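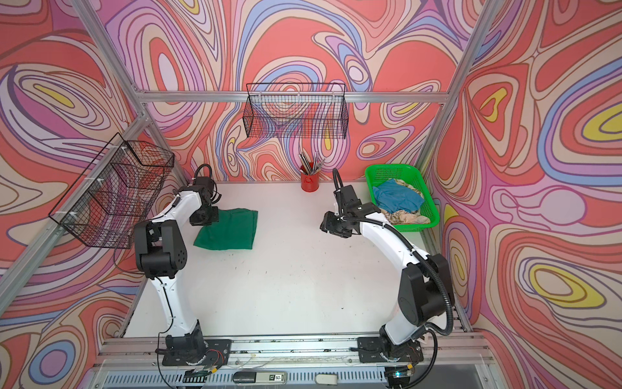

Search this site
Search

Folding and Storage Gallery

Last updated: March

The linen and clothing pages of the Skerkeck household collection bring together pictures of everyday textile work: folding, sorting, shelving and mending. The gallery on this page is concerned with folding on a flat table and with the storage that is kept within reach of it. It supplements the printed guide, Household Cloth, which is held in the reading room at Skerkeck and may be consulted on request.

The collection as a whole contains 113 pictures, arranged in 14 groups. Folding is the eighth group. Readers looking for ironing, airing or the care of woollens should refer to the groups that follow it.

The table and the baskets

The surface is a plain white tabletop, with a green cloth folded flat upon it. A pale surface is recommended in the guide for coloured articles, as the outline of the cloth can be read easily and an uneven edge is noticed before the next fold is made. For white articles the guide advises the opposite, and a dark cover may be laid over the table.

Two black wire mesh baskets are fixed at the sides of the work area, one on the back wall and one on the left. Both are empty. Open mesh is preferred to solid-sided boxes for short-term storage, as the contents remain visible and air can pass through. The Fadora pattern of storage, described in the second chapter of the guide, assigns one basket to finished articles and one to those set aside for repair. Other arrangements are equally acceptable, provided that the same basket is always used for the same purpose.

The walls carry a swirling pattern in coral red, pink, lavender, blue and cream. Visitors frequently enquire about patterned surroundings in sorting rooms. The guide makes no recommendation on the matter and leaves it to the preference of the household.

The cloth in loose folds

Before an article is folded it is laid down, opened out and smoothed from the centre towards the edges. A soft garment fabric will seldom lie flat at the first attempt. It gathers into ridges, and these should be drawn out by lifting a small portion of the cloth and lowering it again. Pressing down on a ridge tends to fix the crease.
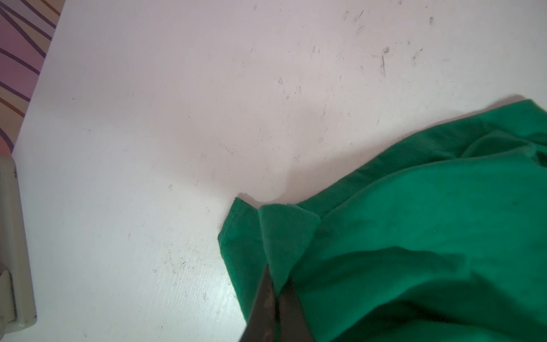
Green fabric in loose folds, with a stitched hem at its left side. A fold is held near the lower centre. Faint scuffs and scratches mark the white tabletop.

A hem is a useful guide to the position of an article. Where it can be found, it should be brought into line with the edge of the table before any fold is made. The Hellström method, which is set out in full in the guide, begins from the lower hem and works upwards in thirds. The older Clorkia method begins from one side and produces a narrower parcel, better suited to shallow drawers. Both methods are suitable for T-shirts and other light knitted articles.

Tiny specks of lint or dust are visible on the green cloth. Lint shows readily on strong plain colours and may be removed with a soft clothes brush, used in one direction only. The brush should be cleaned after each use.

Care of the surface

Tabletops in regular use acquire small marks. Fine scratches of the kind seen in the second picture do not ordinarily prevent a table from being used for textiles. The surface should be wiped with a damp cloth and dried fully before work begins. Any roughness that catches a thread when a hand towel is drawn across it should be attended to before delicate fabrics are placed there.

Using the pictures

Pictures in this gallery may be reproduced for teaching and private study, provided that the Skerkeck household collection is acknowledged. Requests for larger copies should be made in writing and should state the group and the title of the section. No more than 8 pictures may be requested at one time. The accompanying guide runs to 96 pages and is available for reference only; it may not be borrowed.

The reading room is closed on Saturday. Readers who wish to consult the guide on any other day are asked to give notice to the enquiries desk.

Contact the enquiries desk | © Skerkeck Household Collection | Back to top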